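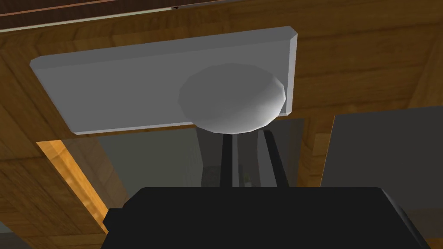
**Cabinet Hardware Fitter and Bench Assembler (2 positions)**

Lultari Joinery, Drekbridge workshop
Reference 717
Posted 19 November 2018

Lultari builds and refits storage furniture for schools, clinics and small offices. The Drekbridge workshop handles all hardware work: hinges, drawer runners, locks, pulls, knobs and backplates. Two fitters are needed to start in December, one on the assembly bench and one split between the bench and site installation.

The bench position reports to Hartmut Seidel. The split position reports to Hartmut Seidel in the workshop and to Afonso Antunes on site.

## Duties

- Mark out and drill door and drawer fronts from shop drawings, using fixed and adjustable jigs.
- Fit concealed hinges, side-mount and undermount runners, cam locks and surface-mounted pulls.
- Set reveals and adjust doors under load. Shelves are weighted before final adjustment.
- Replace failed hardware on returned units, including plugging and redrilling worn screw holes.
- Record part numbers and screw lengths on the job sheet. Substitutions must be initialed by the bench lead.
- Keep jigs, bits and driver tips in usable condition and report worn ones.

The split position also covers removal and replacement of hardware in occupied buildings. Most site work is in Takirdale and is done early in the morning, before the buildings open. The van leaves Drekbridge at 5:30.

## Requirements

- Two years of paid work in cabinetmaking, furniture assembly, millwork or a closely related trade. A completed apprenticeship counts in full.
- Ability to read dimensioned drawings in both inches and millimeters. Shop drawings are metric; a good part of the older stock we refit is not.
- Accurate hand drilling into solid wood, veneered board and melamine-faced board without breakout.
- Ability to lift 46 pounds to bench height.
- For the split position only: a valid driver's license.

Experience with a line boring machine is useful but not required. Training on our machine takes 3 days and is paid at the full rate.

## Hours and pay

Both positions are full time, 40 hours a week. Workshop hours are 7:00 to 3:30 with a half-hour unpaid lunch. Site days start and finish earlier. Travel from Drekbridge to the site is paid time; travel from home to Drekbridge is not.

The bench position pays $19.50 an hour. The split position pays $21.00 an hour for all hours, in the workshop or on site. Overtime is paid at one and a half times the base rate and is agreed in advance — it is not assumed. Work boots and safety glasses are reimbursed once a year against receipts. Hand tools are supplied, but fitters may use their own if they are checked in with the tool crib.

## Trial task

Shortlisted applicants will be asked to complete a paid bench trial of half a day. The task is to hang a pair of inset doors on a prepared carcass, fit one drawer on undermount runners, and mount a pull with its backplate. Materials, drawings and tools are provided. Work is checked for even reveals, square fit, clean holes and correct screw length. Speed is noted but carries less weight than fit. Lutz Stüber runs the trials and will go over the result with each applicant on the same day.

## How to apply

Send a one-page work history and the names of two people who have supervised your work. Photographs of finished pieces are welcome, up to six, with a line for each stating which parts you did yourself. Put the reference and the position you want, bench or split, at the top of the first page. Applicants willing to take either should write "either".

Applications may be left at the front office or mailed to:

Vitalii Symonenko
Lultari Joinery
264 Savolainen Road
Drekbridge

Applicants not selected for a trial will be told by letter.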